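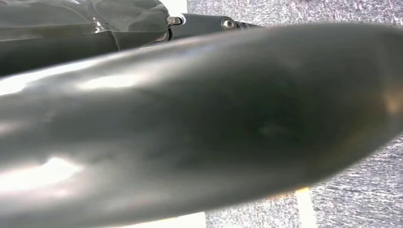 Slide 1. Smooth, dark gray, with the light running along it.

Speaker notes: How a Town Sounds, the Brornanport listening walks

Good morning! Leave the title slide up until people have sat down. Don't rush this part, the room takes a while to settle.

Start with the question: what is the first sound you heard today? Wait for hands. Give it longer than feels comfortable. You will get alarm clocks, you will get a kettle, somebody always has a dog. Then ask for the second sound, which is much harder, and that's the whole talk in one go. We hear all day long and keep almost none of it.

Slide 2. What a listening walk is

You walk a set route, slowly, and you don't talk. At the end you write down what you heard. I love how little there is to it! No gear, no app, no training. The Brornanport route is 3,469 steps by my own legs (yours will differ, and please do tell me your number afterward, I collect them). It starts at the ferry landing, goes up behind the fish market, through the Vallen arcade and back down by the water.

Play clip A. Gulls, then the bread van backing up, then the arcade. Let it run to the end. The moment when the walk goes under the arcade roof is my favorite thing in this entire talk, because every footstep suddenly gets a tail on it. Same shoes, same pace, totally different sound.

Say something about why roofs do that. Keep it simple: sound leaves your shoe, hits the ceiling and the tiles, and comes back to you a little late and a little softer. Outside it just goes off over the harbor.

Slide 3. The February walk

Cold, still air. You can hear the ferry engine long before you see the boat. Talk about how sound bends when the air near the ground is colder than the air above it, so it curves back down toward you instead of drifting up and away. (Draw it on the board, the curved arrow, big.) People who live up the hill have told me for years that the harbor "moves closer" in winter, and I think that's such a lovely way to put it.

Play clip B. Ask where the bell is. Most people point left. It's on the right, bouncing off the customs house. If anyone gets it, ask them how.

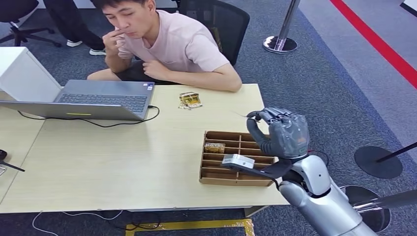
Slide 4. The words people use

After every walk the notes get typed up, and by now there are 1,676 entries in the list. I read through all of them over the summer and it was a joy. Read out the good ones:

"A wet sort of clap." (Flag rope against the pole.)
"Somebody shaking out a very long tablecloth."
"The street breathing in." (Bus doors.)
"Two spoons having an argument." (The café by the steps, every time.)

Point out that 226 of the entries have no source at all, the person just wrote what it was like. Those were the ones I wanted to throw out at first. Now they're the ones I go back to. If you only write "car," you've stopped listening as soon as you knew what it was.

Pause here for questions if it's before 10:40. If it's later, go straight on.

Slide 5. Flimumetti

Explain the name quickly, because somebody will ask. It's what we call the yearly sound map, and it started as a typo on the first poster and stuck. Show last year's and this year's next to each other. The big change is at Kettunen, the old boatyard. Sanding and hammering on one, hardly a thing on the other except halyards and sparrows. Don't get gloomy about it. The sparrows are great! Play clip C, both halves.

Mention that the paper copies are on the back table and they're free. Folded ones first, please, the flat ones are for the library.

Slide 6. Try it now

Lights down if the switch works. Ask everyone to close their eyes and listen to this room for 2 minutes. Time it on the wall clock. Don't fill the silence, and don't cough.

Then go around: nearest sound, farthest sound, one sound they made themselves. The third one gets a laugh, usually a stomach.

Slide 7. Walk with us

Friday, from the ferry landing, 7:30 in the morning. Soft soles are better. Rain is fine, rain is wonderful really, it puts an outline on everything it lands on. Leave this slide up during questions and turn the speaker volume back down before anyone replays clip B.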